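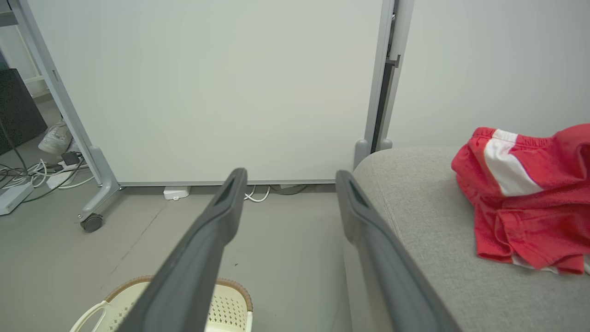 Duvasstead公共客厅:整理与使用常见问题

这一页写给住在Duvasstead的人,也写给刚刚搬进来、还不太清楚客厅规矩的人。中文版由我,Tirta Hidayat,来写。中文不是我的母语,如果有的句子看起来奇怪,请告诉我,我会改正。英文版和中文版有差别的时候,先按英文版做,然后也请告诉我。

一、一般的问题

客厅什么时候可以用?

早上七点到晚上11点。晚上11点以后可以安静地坐着看书,但是请不要移动家具,也不要用吸尘器。客厅正下方是Murray Ormsby的房间,轮子在地板上滚动的声音他听得很清楚。

谁负责整理客厅?

每个人负责自己用过的地方。除此以外,每个星期六上午有一次大家一起的整理,十点开始,一般不到一个小时。值班的名字写在厨房门上的表里。如果轮到您的时候您不在,请提前跟别人交换,并且在表上改名字。只在口头上说好,表上不改,后来就会有误会。

星期六的整理具体做什么?

先把不属于客厅的东西收起来,主要是衣服、鞋、杯子和充电线。然后移动立板,清洁它后面和下面的地板。再以后吸沙发,最后拖地。这个顺序是Beverley Waaka定的。我们试过先拖地再吸沙发,结果沙发上的碎屑又掉到地上,要再拖一次。

我只住一个月,也要参加吗?

要参加。短住的人一般安排一次,可以自己选做什么。

二、衣服和鞋

我可以把衣服放在沙发上吗?

短时间可以,比如您运动回来,去洗澡,然后马上拿走。过夜不可以。沙发是浅灰色的布面,深色和鲜艳颜色的衣服如果是湿的,有可能把颜色染在布上。像红色运动短裤这样的衣服,请特别注意。

沙发上有别人的衣服,我想坐,怎么办?

请把衣服简单叠好,放进楼梯旁边的“等主人”篮子里。不必先问是谁的,也不必生气。叠的时候看一看口袋,里面如果有钥匙或者卡,请放到厨房的玻璃碗里,在群里写一句话。请不要把别人的衣服直接丢在地上。

“等主人”篮子里的东西保留多久?

保留到下一次星期六整理。那时候我们把所有的东西拿出来,放在餐桌上,大家认领。没有人认领的,Beverley会再保管到月底,然后送去Wellard路的旧衣店。贵重的东西不送,会一直保管。

运动短裤应该怎么洗?我的短裤洗了以后白边变成粉红色了。

这个问题每年夏天都有人问。红色和白色在同一件衣服上的时候,请用冷水,洗完马上拿出来晾,不要让它在洗衣机里湿着放一夜。第一次洗请单独洗。网眼的布料容易被拉链勾住,所以最好把它翻过来,里面向外,或者放进洗衣袋。洗衣袋在洗衣间的第二层架子上,用完请放回去。

如果白边已经变成粉红色,可以趁还没有烘干的时候,用冷水和护色的去渍剂再泡一次。烘干以后就比较难了。请不要用含氯的漂白水,红色的部分也会受影响。

鞋子应该放在哪里?

放在大门里面的鞋架上。每个房间有一格,格子上贴着房间号。请不要把鞋子放在客厅的地板上,特别是立板的支脚旁边。立板移动的时候轮子碰到鞋,会歪向一边,推的人也容易绊倒。去年Declan Lambert就是这样碰伤了脚趾。

白色的运动鞋怎么清洁?

鞋带和鞋垫先拿出来。用软刷子和一点点洗碗液,顺着一个方向刷,然后用湿布擦干净。鞋里面放白色的纸,不要放报纸,报纸的墨会弄脏鞋面。晾在阴凉通风的地方。太阳直接晒,有的白鞋会发黄。请在后门外面的水池洗鞋,不要在厨房的水槽洗。

我只找到一只鞋,另外一只不见了。

请先看沙发后面,再看立板后面,再看鞋架最下面一格的里面。大部分丢失的鞋都在这三个地方。还是没有的话,请在群里发消息。

三、白色立板

它是白板还是隔板?

两种叫法都有人用,在这一页我写“立板”。在我们家里它是用来分开客厅的两个部分:一边是沙发,可以休息;另一边可以工作。请不要在上面写字。要写留言,请用冰箱上的小本子。

有人已经在上面写了字,擦不掉,怎么办?

先用干的布。不行的话,用一点酒精,倒在布上,不要直接倒在板上,轻轻擦。请不要用钢丝球或者粗糙的海绵,也不要用小刀刮。如果是油性笔,酒精可能要擦几次。擦完以后用清水的湿布再擦一次,然后用干布擦干。

我可以移动立板吗?

可以,支脚有轮子。请两个人一起推,一个人在左边,一个人在右边,手放在灰色的金属框上,不要只推板面。推以前请先看地上:鞋、电线、小的充电器。推的速度要慢。用完请推回原来的位置,下面的横杆要和沙发背后的墙大致平行。

为什么不能把立板紧紧靠着沙发?

框的金属会磨沙发的布。我们的沙发扶手背面已经有一个地方起毛。请留出一个手掌的距离,这样吸尘器的窄嘴也可以进去。

立板的轮子转不动了。

多数时候是头发和线缠在轮子里面。请把立板先靠稳,由另外一个人扶住,然后用小剪刀剪断头发,用镊子拉出来。镊子在工具抽屉里,抽屉上写着“小东西”。清洁以后还是不转,请告诉Rochelle Maihi,她有Sheehan家具店的联系方式,可以订新的轮子。请不要自己上油,油会滴在地板上,我们已经有过一次这样的经验。

立板下面怎么打扫?

下面的横杆离地板很近,普通的拖把头放不进去。有两个办法。第一个办法是把立板推开,扫完再推回来,这是星期六的做法。第二个办法适合平时:用平板拖把,或者把一块微湿的布包在长尺子上,从横杆下面伸进去,慢慢拉出来。如果下面有电线,请用第一个办法,并且先整理电线,再用湿的布。

四、电线和插座

立板下面地上的电线可以拔掉吗?

请先问。我们在群里问一句“客厅地上的线有人在用吗”,等十五分钟。如果没有人回答,并且您确定它没有连着正在工作的设备,可以拔。拔的时候拿住插头,不要拉线。

线太长,总是在地上弯来弯去,怎么整理?

请把多余的部分绕成松的圈,直径和一个碗差不多,用魔术贴绑带绑住。绑带在“小东西”抽屉里。不要绕得太紧,也不要打结。白色的线和深色的线最好分开绑,以后找的时候快一些。绑好以后靠墙放,不要放在立板的轮子会经过的地方。

需要贴标签吗?

如果是您自己的线,而且要留在客厅超过一天,需要贴。用纸胶带写上房间号,贴在离插头一个手指长的位置。没有标签的线,星期六会收进一个叫“Mesent”的盒子。这个名字没有意思,是盒子上原来印的字,大家就一直这样叫了。目前里面有41条线。七月Rochelle数过,她说其中一大半是同一种手机充电线,所以您需要充电线的时候,请先看看这个盒子,不要马上去买新的。

可以把插座放在地上吗?

拖地的时候不可以。请先拔掉电源,把插座或者其他带电线的小东西拿到桌子上,等地板完全干了再放回去。平时可以放在墙边,但不要放在沙发前面走路的地方,也不要用衣服或者毯子盖住它。

五、沙发

沙发的布套可以拆下来洗吗?

坐垫的布套可以,扶手和靠背的不可以。坐垫的布套用冷水,轻柔模式,不要烘干。要半干的时候就套回去,慢慢拉平,这样比较合适。全部干了以后再套,会很紧,拉链容易坏。请一次只洗一个,让别人还有地方坐。

扶手脏了怎么办?

扶手是圆的,大家喜欢把头靠在那里,所以最容易变暗。用温水加几滴洗衣液,用白色的布沾湿,拧干,从外面向中间轻轻按,不要来回擦。然后用清水的布再按几次。请先在沙发背面下方试一小块。

食物和饮料可以带到沙发上吗?

水和有盖子的杯子可以。咖喱、番茄酱、红酒请留在餐桌。水果可以,但是皮和核请马上拿走。

如果弄脏了,应该告诉谁?

请马上处理,然后告诉大家。告诉的目的是让后面的人知道那里用过什么清洁剂,没有人会批评您。Declan有一次倒了整杯茶,他十分钟以内在群里写了,我们一起用毛巾吸水,现在看不出来。另外有一次没有人说,第二天才发现,那个印子一直没有去掉,后来只好把坐垫翻过来用。

沙发很贵吗?如果损坏了要赔多少?

沙发是在Sheehan买的,收据上是3,699。正常使用的磨损不用赔。如果是意外,我们先找人修,费用商量,一般由家里的共同费用付一半。故意损坏的情况到现在还没有发生过。

六、其他

我觉得现在的摆放不方便,可以改变吗?

可以提出来。请画一张简单的图,贴在厨房门上,让大家看一个星期。画图的时候请注意三件事:沙发不要挡住暖气,立板不要挡住去后门的路,桌子那边要有光。上次Murray画的图把沙发转了一个方向,大家试了几天,觉得看电影的时候脖子不舒服,就转回来了。

清洁用品在哪里?用完了谁去买?

在洗手间对面的窄柜子里。上层是布和手套,中层是清洁剂,下层是吸尘器的袋子。如果您用完了最后一个,请把空瓶子留在厨房台面上,不要放回柜子。看到空瓶子,Beverley买菜的时候会一起买。用过的布请放进洗衣间的蓝色桶,不要和衣服一起洗。

有客人来,客厅需要特别整理吗?

需要把沙发空出来,地上的鞋和线收好。客人不知道哪里有电线,晚上灯暗的时候容易踩到。客人自己的外套请挂在大门旁边,不要堆在沙发上。如果客人要在沙发过夜,请提前一天在群里说,干净的床单在楼上走廊的柜子,早上九点以前请收好。

这一页没有回答我的问题,怎么办?

在群里问,或者写在冰箱上的小本子里。关于洗衣服和清洁的问题请找Beverley,关于家具和轮子请找Rochelle,关于这一页的中文请找我。我一般晚上回复。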